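30 May 2021 — speaker notes, Henodell session on folding work

**Opening (keep short)**

Skip the company history. Start with the job title. At Henodell the title was "folder" until November. It is now "demonstrator and finisher." The pay grade changed with it, the shift pattern did not. Say this before any slide about hardware.

**Slide 2. What was automated first**

Transport and sorting went first. The Jetgate line takes bagged returns from the dock to the stations and reads the tag on the way. It removed the carts and most of the lifting. It did not touch folding, which stayed manual at every station.

Soft goods are hard for a machine. A carton has one shape. A sweater has as many shapes as there are ways to drop it. Pause here, people from packaging will want to object.

**Slide 3. The work at hand**

Demonstrators fold with a gripper in each hand. Two fingers per gripper, a pad on each, no fingertips on the fabric. Knits are folded on soft, uneven surfaces as well as on the bench, and the policy trained on bench data alone did poorly on bedding.
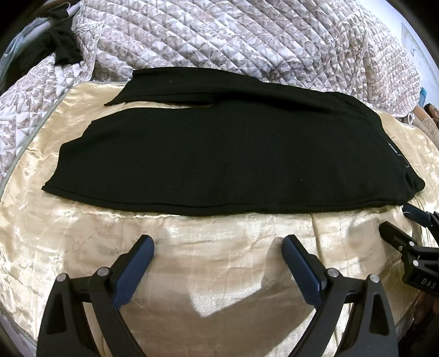 *Black knit folded to a long rectangle on a satin sheet, one gripper at the near side, a second entering from the right. The upper layer is slightly offset.*

Point to the stepped top edge. Under the old standard a finisher would square it by hand. Under the current standard an offset of this kind is accepted if the hem lies flat. Experienced folders dislike the rule, and their objection is on record in the MacKinnon review.

**Slide 4. Figures**

- 3103 demonstrations logged in the first phase
- 989 rejected at review, most for a dropped edge or a regrasp outside the work area
- 78 garment types on the list, knits the largest group

Do not read the list aloud. The next target is 1000 accepted folds on dark knits, where layer edges are hard to separate in the recording.

**Slide 5. What changed for the people**

Pace: slower per garment. Folders used to be measured on output and now are measured on accepted recordings. Two of the fastest had the highest reject rates in the first weeks.

Strain: less in the lower back, more in the thumb and forearm. Estau supplied a lighter handle; wrist complaints dropped, thumb complaints stayed level.

Skill: a bare hand feels a seam before the eye finds it. With the pads that cue is weak, so people look more and talk less. Rotation is now every hour — it was every two.

**Slide 6. Open points**

Who owns a recorded technique is not settled. The current agreement covers hours and grade only. If asked about headcount, give the written answer: no reductions in the current phase, next phase under negotiation.

Leave slide 6 up during questions.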